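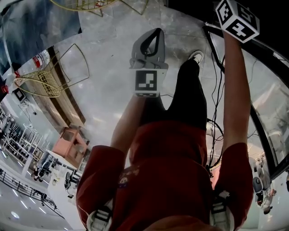
How does a hand-held gripper's recording become something an arm can replay? The pose track of the gripper is estimated from camera images, aligned in time with the finger opening, and then checked against the reach and joint speed limits of the target arm before any of it goes into training.

Most of my visit to the Drirnwood lab in May went to that middle step. Vitalii Hrynyshyn maintains the pose pipeline, called Okura, and ran it for us on a recorded session of 3116 frames.

The gripper carries a square fiducial marker on its flat face. Marker corners are refined to subpixel precision, and the pose is solved per frame. A single flat square has a known weakness: seen from far away or nearly head-on, two tilts fit the corners almost equally well. Okura keeps both solutions and lets a smoother choose between them over a window of 29 frames. Hrynyshyn showed the same segment with the smoother off, and the orientation flipped back and forth -- clearly visible in the roll plot, barely visible in position.

A white cube with markers on its faces gets separate treatment. With two faces in view the corners are no longer coplanar, and the ambiguity mostly goes away. The solver takes all visible faces as one rigid body, so the face-to-face transforms have to be calibrated first. Their calibration script is short and writes a plain text file.

Dumisani Makhubela covered the planning side. His tool, Trukerari, runs inverse kinematics along each track and rejects segments near singularities. On the session we watched it dropped around 34 percent, more than I expected. Wide-angle distortion near the image border accounts for part of that. The lens model is being refitted.

Two things I asked about and did not get to see: clock drift between streams, and the Naidoo viewer, which was being rebuilt. Logs are kept per session, with the calibration file copied in next to them.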